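Trilley Respiratory Health Network
A thread on our winter study of treatment for flu at home. We will set out what was done, what was found and what patients should and should not take from it. (1/17)

The study was run by the network together with the Jatoi Clinic and five other practices. It asked whether people with confirmed flu recover sooner when an antiviral is started on the day they first ring the surgery, instead of after a face-to-face appointment.

In all, 104 adults took part between November and February. Half were given the medicine by courier or by collection on the day of the call. The other half followed the usual route, with an appointment first. All had a positive swab before the first dose.

The trial was led by Dr Fathima Dewan, with Haris Swati responsible for the pharmacy side and Lilibeth Tiongson for the nursing calls. Patients kept a short symptom diary each morning and evening, and were telephoned on days two, four and seven.

The main finding: those treated on the day of the call returned to normal activity 24 hours sooner, on average, than those who waited for an appointment. Fever settled earlier in the same group. The cough did not. It lasted just as long in both.
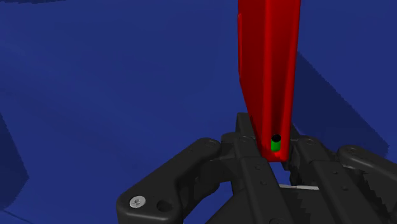
Irfan Jafri: One day sooner does not sound like much for a course of tablets that made my wife feel sick for most of it. Was that counted anywhere, or only the fever?

Thank you, Mr Jafri. It was counted. Nausea was the most common complaint and was reported more often in the first two days than later. Six patients stopped the course early for this reason. They remain in the results, in the group to which they were first assigned.

Whether a day is worth having will differ from one patient to the next. For a person in good health it may be a small gain. For someone with asthma, or someone who looks after a frail relative, it may weigh more heavily. The study was not designed to settle that question.

It was also too small to say anything about hospital admissions. Two patients were admitted, one from each group, and both have since gone home. We ask that these two cases are not quoted as evidence in either direction.

We have seen posts stating that the network has found "a cure for flu". It has not. The medicine used, supplied to the study under the name Ustano, shortens the illness when taken early. It does not prevent infection and it does not replace the yearly vaccine.

We have also been asked whether Ustano may be taken together with Flendeck, the cold and flu sachet sold over the counter. Patients in the study were asked not to combine them, and we therefore have no results to offer. Please speak to your pharmacist before taking the two together.

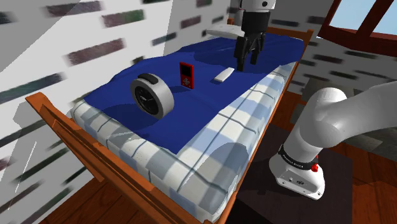 On timing, the diaries were clear. Patients who took their first dose within two days of falling ill did better than those who began later, whichever group they were in. After the second day the benefit was slight, and by the fourth we could find none.

Rest, fluids and paracetamol remain the advice for most people with flu. Those aged 65 and over, pregnant women and people with long-term heart, lung or kidney conditions should ring their surgery on the first day of symptoms. Anyone who is short of breath at rest, confused or unable to keep fluids down should seek urgent help.

Gun-woo Kwon asked yesterday whether the telephone route might lead to people without flu being treated by mistake. This was a concern of ours as well - it is why no dose was given until the swab had been read. Outside a study that safeguard is harder to keep, and surgeries would need a supply of swabs that can be used at home.

The cost of couriers was higher than planned. Rural patients waited longer for delivery than those in town, and some deliveries arrived after nine in the evening. Ms Tiongson's team has written a separate note on this for the practices concerned.

A second and larger study is now being prepared. It will seek 500 adults, will open next winter subject to ethical approval, and will include a group given a dummy tablet. The present study had no such group, and some of the difference in the diaries may be owed to patients knowing that they had been treated promptly.

Patients who took part will receive a summary of the results by post. Those who have moved house since February are asked to let their surgery know. Diaries are held securely at the Jatoi Clinic and copies may be requested by the person who wrote them.

Replies to this thread will be read until five o'clock this afternoon. We are unable to give advice on individual cases here. Questions about your own treatment should go to your surgery or pharmacist. (17/17)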